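Notebook, newsroom systems bench
December 2020
Byline archive migration, Murkura to Zollell

Carrying over from the last entry. The export from Murkura finished overnight and the file count matches the manifest. The author field does not. Murkura stored the byline as free text typed by whoever was on the desk, and Zollell wants an author ID. Everything below is about that gap.

Test set is 416 columns from the Prunton paper, sports and general interest, all filed under one of 45 distinct byline strings. Refilwe Mabaso pulled the set and checked it against the bound volumes. Her list of real people behind those strings has 12 names on it. The rest are variants: initials, dropped middle names, "special to" prefixes, and a few where the section name was typed into the byline box and the writer's name went in the first line of the body.

First pass, exact match after lowercasing and stripping punctuation. Catches the easy ones. Misses anything with a prefix.

Second pass, strip the known prefixes ("by", "special to", "from our") and rerun. Better. It introduced one bad merge: two writers with the same surname, one on baseball and one on books, both filed under surname only for part of a year. Section code separates them for most items. Where the section code is blank I have left the item unassigned. Do not guess on these. A wrong byline on a column is worse than a missing one, and the old desk would hear about it.

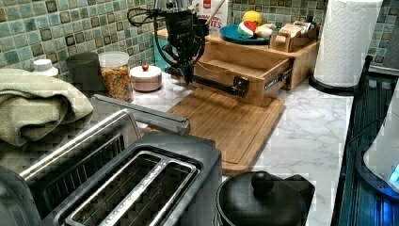 Counter and open drawer, tile side.

Third pass, body text. Wrote a short rule to look at the first line of the body when the byline box holds a section name. It takes the first line only if it is under a set length and has no verb from the stop list. Crude, but the false hits were all datelines, and those are easy to filter by the dash. Rule is saved with the others in the bench folder, commented.

Problem with house names. The paper ran a notes column under a made-up name, Sithole's Corner, written by whoever was free. Murkura treats "Sithole" as a person. Zollell has a separate type for this, "collective", but the importer cannot write to it. Two options:

Option one, import as a person and convert by hand in the admin screen. Works, tested on a single record. The conversion drops the old byline string unless you copy it to the notes field first.

Option two, hold those items back and load them after the vendor patch. The patch was promised in June and is still not in the build we have.

Going with option one. Copy the string first, then convert, then check that the column page still lists its items in date order. I converted without copying on the first try and had to restore from the export.

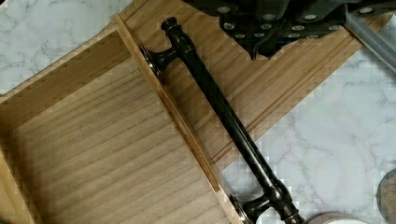
Date order is its own issue. Murkura kept publish date and last edited date in the same column and overwrote one with the other when a correction was run. For corrected columns the export therefore shows the correction date. The print edition date is still in the page reference string (section letter, page, edition), so I parse it from there and keep the export date as "modified". In the test set there are 4 items where the page reference is also blank. Refilwe has the headlines and will look them up on film.

Columnist landing pages. The template pulls the newest items by author ID and a bio from the author record. For writers who have left the paper the bio has to be past tense and the contact link has to be off. There is a status flag for this, "former", but it also hides the page from the site search. Not what the desk asked for. They want old columns findable. Workaround is to leave status at "active", blank the email, and edit the bio. Put this in the handover sheet so that it does not get "fixed" later.

Syndicated columns: skipped in this run. Rights field is unreliable before the last contract and I don't want them live by accident. They are in the export under their own folder and can be loaded separately.

Settings used for this run, for the record:
Match threshold left at default.
Prefix list v4.
Body line rule on.
Date source: page reference, then export.
Redirects off.

Redirects stay off until the ID table is frozen. If they go on earlier, the old URLs get pinned to whatever ID exists at that moment and a later merge leaves them pointing at a dead author page.

To do:
Refilwe to finish the film lookup and send dates.
Rerun the second pass with the section code check moved ahead of the surname match.
Ask the vendor whether "collective" can be set through the import file at all.
Write up the status flag problem as a ticket with screenshots of the search results.
Export the unassigned list to a sheet for the desk.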